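# Orno Talks With Stela Radu on Repair, Wool and Slower Clothes

*August 24, 2026*

When Stela Radu joined Orno as head of repair services, the company had no repair policy in writing. Customers who sent back a torn coat received either a refund or a polite letter. Ms. Radu, a trained pattern cutter, had spent the early part of her career at the knitwear maker Cuveck and was used to a different arrangement.

"At Cuveck, the mending table stood next to the sample table," she said. "The designers had to walk past the worn elbows every morning. I asked for the same layout when I came here, and I was given it."

The repair service now accepts any Orno garment, whatever its age. In July the workroom completed 356 repairs, most of them to knitwear and lined trousers. Ms. Radu attributes part of the demand to a change in the intake form, which was shortened to a single page and no longer asks for proof of purchase.

"People inherit clothes. They buy them secondhand, or a sister passes them on," she said. "I did not want a person with a good cardigan and no receipt to be turned away."

Asked which garment arrives most often, she named the Wutunus cardigan, a heavy wool style that Orno has kept in its range for 14 years. The cuffs wear first, followed by the lower buttonholes. Her colleague Debashish Haque has redrawn the cuff for the coming season with a doubled edge, and the older cardigans can be refitted with it on request.

The subject of home care came up several times in our conversation. Ms. Radu holds that many sweaters are lost to poor washing and storage long before they are worn out. She recommends cool water, very little soap, and drying flat on a towel. Knits should be folded and kept in a drawer.

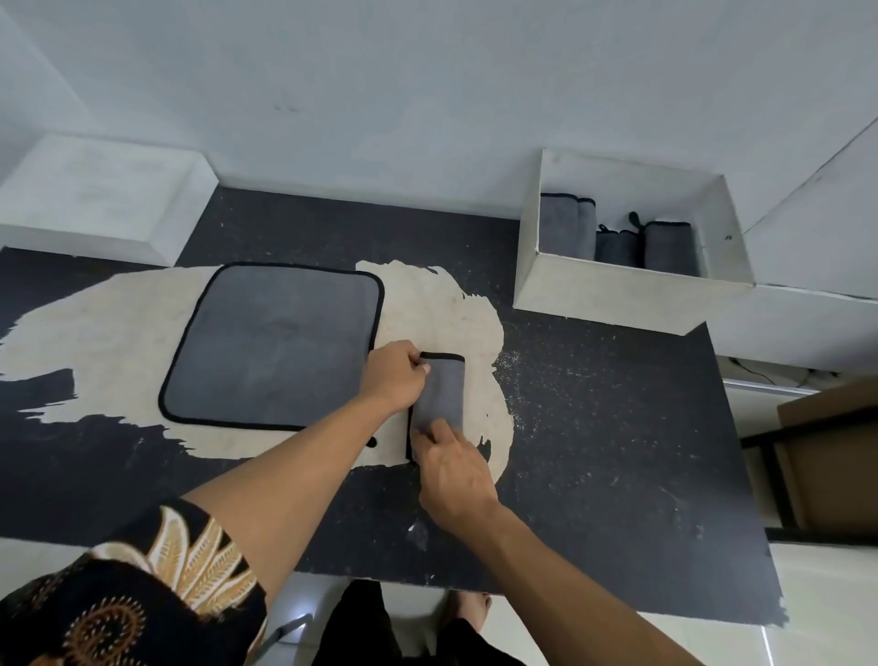 *Folding a gray towel with black edging.*

"A hanger will pull the shoulders of a heavy knit out of shape, and I cannot always put them back," she said. "I can close a moth hole. A stretched shoulder seam is another matter."

She was more guarded on the question of price. Repairs at Orno are charged by the hour after the first year of ownership, and some customers have written to object. Ms. Radu said that she reads these letters herself and understands the complaint.

"The work is skilled and the people who do it should be paid for it," she said. "Yiran Peng can reweave a sleeve so that I have trouble finding the place — that takes her most of an afternoon. I would not ask her to do it for less."

Yarn for the workroom is supplied by Hjaltadóttir, a small mill that agreed to hold back a portion of each dye lot for later mending. The current shade card lists 97 colors. Ms. Radu keeps three of her own choosing pinned above her desk, all of them browns.

Repair requests for the fall may be submitted through the Orno customer desk, which is managed by Pendo Muli.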